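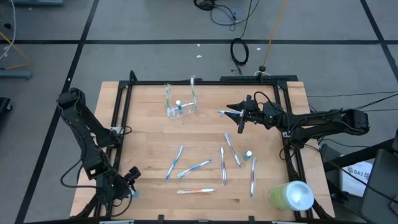
The Grip That Would Not Let Go

On the morning of 6th December the two-arm bench at Kaewsai stopped in the middle of a tidying run, and the left gripper refused to open. No alarm sounded. On the screen everything was green. Surachet Inthanon, who was at the keyboard, gave the open command 2 times and then put his hand on the stop button.

"The software believed that the fingers were already open," he told me. "So for the software there was nothing to do."

I have visited many automation labs, and I must say that the failures people like to talk about are the big ones, with a broken arm or a cracked window. The failure at Kaewsai was small. A finger position was read wrongly after a restart, and the controller, made by Savberg, accepted the wrong value without checking it against the motor current. The arm then continued to its next point with an object still in its fingers.

Toothbrushes were on the bench for that day's task, which is to collect them from the wood and put them in a clear holder. A toothbrush is a forgiving thing. If it is squeezed too hard, or carried to the wrong place, the damage is not serious.

Liquids worried the team much more. The same bench is used for handling closed containers, and there a false "open" has another meaning. When two hard fingers press on a narrow tube from both sides, the force goes into a very small area of the wall.

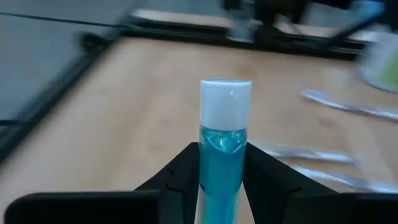

Béla Bognár writes the safety rules for the lab, and he was not satisfied with the first repair. It was a simple patch called Cavidel, which asked the gripper for its position again after each restart. Bognár wanted a second, independent signal. His argument was about where the fingers hold: they meet a capped tube just below the surface of the blue liquid, so if the wall fails there, nearly everything above the fingers falls over and the rest runs down into the gripper body. A position reading alone cannot warn of this. The current of the motor can.

They tested the new check through December with 49 restarts, each one made while the gripper was closed on something. In 8 of them the position value was wrong again. The current check caught all of these and held the arm where it was.

There was some disagreement about what the arm should do after that. Inthanon wanted it to open by itself, slowly. Bognár said no, and his rule is the one now in use: the arm stays still, the fingers stay closed, and a person comes to take the object before power is removed from the gripper. This costs time. Vorora, the company that pays for part of the work, has asked for a faster procedure, and the discussion is still going on.

The root of the wrong reading is also not fully clear. Inthanon suspects the order in which the two arms wake up, and he is now starting them one after the other to see if the number of errors goes down.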